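# Chapter 6: Closing the Gap

I learned to sew from my grandmother, and I learned to suture from Stanisława Jabłońska, and for the first couple of months I was sure the two had nothing to do with each other. Grandma wanted tiny stitches you couldn't find with your glasses on. Dr. Jabłońska wanted stitches that held, and she'd tug at mine with a forceps tip (gently, but with a look) until I started seeing what she saw. I still have my notebook from those days. The first entry is dated Feb 7, 2005, and it says, in full, "Too tight. Too tight. Too tight."

So that's where we'll start! If you worked through Chapter 5 you already know your threads and your needles, and you've probably got a drawer full of snipped ends by now. In this chapter we finally put a row of stitches into tissue and ask whether the row is any good. I'm going to stick with the simple interrupted stitch the whole way through. One bite in, one bite out, a knot, cut, and on to the next one. People are always itching to get to the running stitches, which look faster and a lot more impressive, and I'll ask you to hold off until Chapter 8.

Let me say a bit about the needle first, because it's curved and most beginners treat it as if it were straight. They push. A curved needle wants to travel along its own curve, so your wrist has to turn with it. Go in with the point square to the surface, then roll. If you shove it forward, the needle tears a hole wider than itself and the thread sits loose in a little trench. 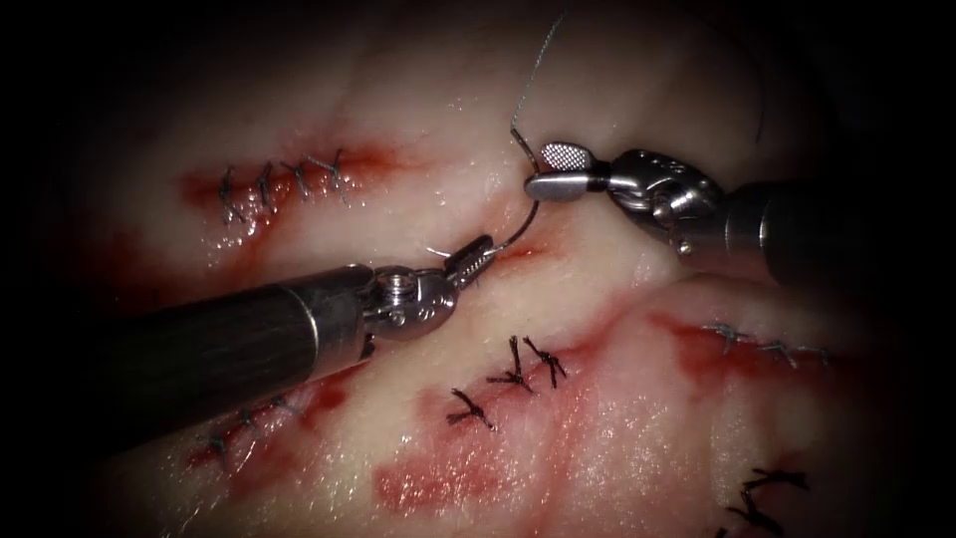

And please, look at where you're holding it. I was taught to grab the needle a bit past the halfway mark toward the thread end, and I've never found a reason to change. Hold it too close to the point and you've got no needle left to pass through. Hold it right at the back, where the thread joins, and it bends or spins on you. I've watched people fight a spinning needle for a full minute without once thinking to let go and take a new grip. Let go! Take a new grip! It costs you a couple of seconds.

## 6.1 What a stitch is for

A stitch holds two edges next to each other while the body does the real work. I wish I'd had that sentence on a card in my pocket when I started. You aren't gluing anything, and you aren't squeezing it shut. The edges should touch, maybe even pout up a little at the line, and that's plenty. Pull harder and the tissue under the loop turns pale, the blood can't get where it needs to go, and you've made a tidy-looking problem for somebody to find next week.

The old hands in the Olatunji teaching lab used to call the right amount of tension "a handshake." I like that a lot. A limp one leaves a gap and a crusher hurts. I've also heard "snug as a sock," which I like less, but use whichever one sticks.

Then there's the knot. The knot belongs off to one side of the wound line, every time and on the same side if you can manage it. A knot sitting right on the line rubs on the very spot that's trying to heal, and it's a pain to get your scissors under when the stitches come out. If it lands in the middle, you can usually coax it over with one small sideways pull on a tail before you cut.

## 6.2 Reading a row

Here's an exercise I've used for years. Before anybody in my class ties a single knot, they have to look at other people's rows and tell me what they think. No touching, just looking. It sounds dull and it's the liveliest hour of the course, I promise, because everyone turns out to have opinions.

Start with spacing. The usual rule of thumb is that the gap between two stitches should be close to the full width of one stitch, side to side. Then look at the bites: did the needle go in as far from the edge on the left as it came out on the right? Lopsided bites make one edge ride up over the other, like a badly buttoned shirt. After that, check the tails. I like them long enough to grab and short enough that they don't wander off into the neighboring stitch and get tied in with it. (I've done that. You will too.)

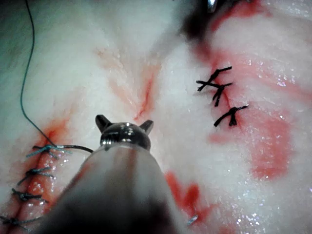 **Figure 6.1** Four knotted stitches in blue-green thread closing a slanting incision, lower left. A long thread trails up from the topmost stitch.

Take your time with that one and jot down two or three remarks in your notebook before you go on. Where does each knot sit? Which tails spread out the most? Don't worry about using the proper terms yet. My own early notes are full of words like "bushy" and "leaning," and I still know just what I meant.

## 6.3 Managing the long end

Thread gets everywhere. If I had to pick the single thing that slows new people down, it would be the loose length of thread and the way it drapes itself over whatever you're about to do next. The needle itself is easy by comparison. At Wolthorpe, where I did my second year of teaching, we gave every student the same starting length and made them write down how many stitches they got out of it. One poor guy got a single stitch and a very large knot.

A few habits will save you. Pull the thread through slowly, in the same direction the needle came out, and leave yourself a short tail on the far side before you begin to tie. Park the needle somewhere you can see it while your jaws are busy with the knot. Pick a spot, use that same spot every time, and you'll stop hunting for it. 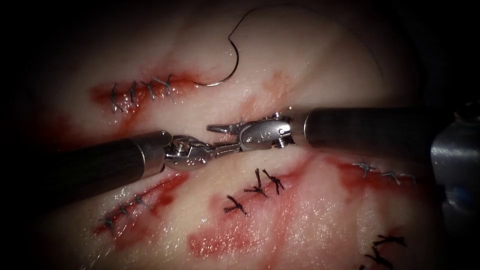
Tying is a two-handed conversation, and the hands have to take turns. One side makes the loop and the other side reaches through for the tail. When both move at once you get a tangle, or the loop slips off just as you close on the tail, and there's nothing to do but start over. I say it out loud when I teach: "loop, reach, pull, rest." The rest matters! It's the moment when you look at the throw and see whether it's lying flat.

Your first throw sets the tension and your second one locks it, with the direction reversed so that you end up with a square knot and avoid a granny. With a slippery thread I add a third, and I don't apologize for it. Lay each throw down flat before you go on to the next one. If the first has loosened while you were fussing with the second, you'll see daylight between the edges, and the honest thing is to cut it out and redo it.

## Before you go on

Set aside an evening for these. Use a practice pad or whatever tissue your lab provides.

1. Tie 21 interrupted stitches in one sitting. Don't fix any of them.
2. Pick your best and your worst, and write a line or two on what makes them different.
3. Repeat the set the next day with the wound line turned so it slants away from you. Most people find one slant much harder than the other, and it's worth knowing which is yours.

In Section 6.4 we'll take the stitches back out, which sounds like the easy part and has its own ways of going wrong.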